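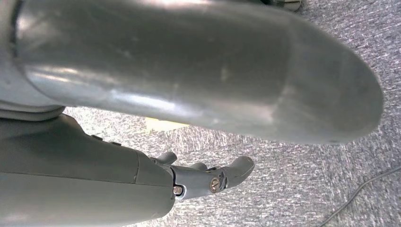
Review: Holtis Hand Inspection Kit, second edition

The Holtis kit is a procedure binder, a set of laminated cards and a small tool roll for shops that run articulated robot hands and have to show that they look after them. It sells as a good-practice package and carries no certification of its own. We used it for 38 shifts at the Prurkdale workshop. Ruth Urrego ran the checks and Gregor Menzies kept the log.

Scope

The binder covers visual inspection, fastener checks, cable routing and return to service. It does not cover risk assessment or force limits, and the introduction says so. Buyers who need those will have to keep their existing documents and cross-reference by hand. The index is no help with this.

Visual inspection

Surface wear is sorted into three grades. Grade 1 is cosmetic: light scratches, smudges and scuffs of the kind on the large gray finger. Grade 2 is any mark that catches a fingernail. Grade 3 is a crack, a chip or a lifted edge at a seam, and the hand comes out of service. The grades are easy to apply on flat shell. On a rounded satin surface, glare hides a good deal, and the card should tell the inspector to turn the part under the lamp. Urrego penciled that in during the first week.

Fasteners

This is the best section. Each joint screw gets a line on the card, a witness mark and a recheck interval of 50 operating hours. The supplied driver is slim enough for a screw set in a recessed pocket, where our old Gumede driver rubbed the finger housing. The bits are decent. The witness paint is not; it flaked off two screw heads before the first recheck, and we went back to our own.

Floor and cables

Card 7 requires a clear zone under the hand before any powered move. Loose parts are to be picked up and cables taped or lifted. A thin black cable on gray carpet is easy to see and easy to leave where it is, so a written line item is worth having. The card gives no distance for the clear zone. Menzies asked Holtis about this in March and was told to follow the site's own rule.

Return to service

Two signatures, one slow-speed cycle, one full-speed cycle. The form has no box for the software version, a serious omission for any shop that updates controllers between inspections.

Price and verdict

Our copy cost $715 with the tool roll. Refill cards are extra. Recommended for the fastener section and the wear grades, with site rules added for clearance and version control.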